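Returns bench going automated, what happens to the rest of us?
General chat > Warehouse and workshop

benchmouse
Been at Drurano for years on the returns side. Tool cases come back, we open them, check what's in there, shut them and send them on. Now we've got an arm on trial and the shift is changing shape round it. There are 31 of us on returns and the plan (as told to us in the canteen, with biscuits!) is that 11 move over to "cell support" by the end of May. Same pay, no idea about the hours yet. I asked what cell support does all day and was told it's setting cases out and stepping in when the arm gets in a muddle. A closed black case on a white table, handle to the right, that's my working life at the moment. 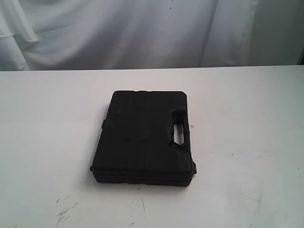

2 min read

I don't hate it, by the way. My wrists are thrilled. But I used to chat to the person opposite and now I'm facing a curtain. Anyone else been through this?

pallet_gran
We had the same at Bangash. First month was dreadful, everyone stood about feeling like a spare part, then it settled. The dull lifting went and what was left was the odd stuff, which I like better. Get yourself on the training early, before the keen lads fill it up.

sprocket77
Sorry but "it settled" is doing a lot of work there. Settled for who? At my last place they said support roles too, and when people left they just weren't replaced. No sackings, so it looked lovely on paper. Get the hours in writing, benchmouse.

pallet_gran
Settled for me and most of my line, I can only tell you what I saw. Two did leave, one of them for more money at Drerov, so I'm not crying for him.

benchmouse
Both fair. I've asked about the hours and got "we'll come back to you". The target is 400 cases a shift and we do almost that by hand now on a good day, so I can't see where the big saving is unless it's people.

What's changed most for me is the pace. By hand you speed up, slow down, have a moan, catch up after tea. With the arm you wait for it, then it waits for you, and I swear it's more patient than I am. 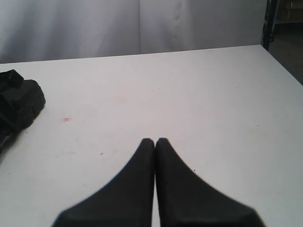

The gripper end, fingers together, with my side of the table behind it.

hudo_nights
I'm on the Hudo line, nights. The waiting is the bit that got me as well. We asked for a 30 minute swap so you do a spell with the machine and then a spell on packing, and they said yes straight off. Makes a massive difference, you get your chat back too.

sprocket77
Now that I do agree with. Ask for the swap AND the hours in writing.

benchmouse
Oh I like the swap idea! Taking that in with me. Does the packing side mind being messed about, hudo?

hudo_nights
They moaned for a week and then wanted a go themselves. Message me if you want the rota we used, it's only one page.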